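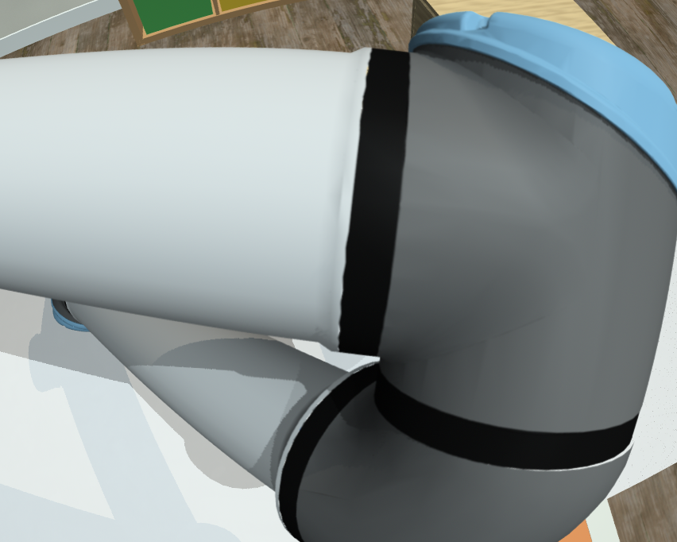

4. Running your first planned task

By now Cudidwood should start without errors and the simulator should load the tabletop world. Now for the fun part: giving the planner a job and watching it work out the moves!

4.1 Load the world

1. Open the Tasks panel and choose "drawer_sort".
2. Set the random seed to 143. Any seed will do later on, but the checks in section 5 expect this one.
3. Press Reset and wait for the status light to turn green.

Note: if you are moving over from Gretance, your old task files will load, but joint limits are now given in degrees. Convert them first.

4.2 Check what the planner knows

4. Open the Objects list. For the world below you want entries for the flash drive, both batteries and the chest, with each drawer listed separately and its opening distance beside it.
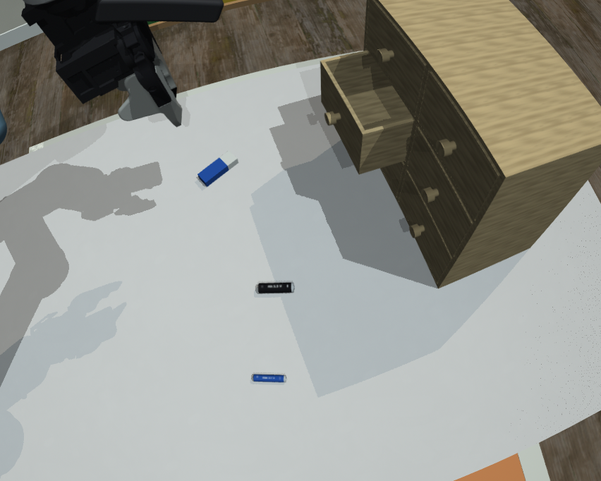 5. Click a drawer entry and drag its slider. The planner redraws the free space as you go, and it's a lovely way to get a feel for how much room an open drawer takes up.
6. Set the planning time limit to 60 seconds. Most grasps are found far sooner (my own record is 18 tries in a row without a timeout).

Caution: do not press Reset while a plan is being written to disk. The file will be cut short and replay will refuse it.

4.3 Plan and replay

7. Press Plan, then step through the result with the arrow keys.
8. Happy with it? Press Save. Plans go in the "runs" folder and can be replayed at half speed.

Guide kept by Nanna Holst. Last changed Aug 22, 2023.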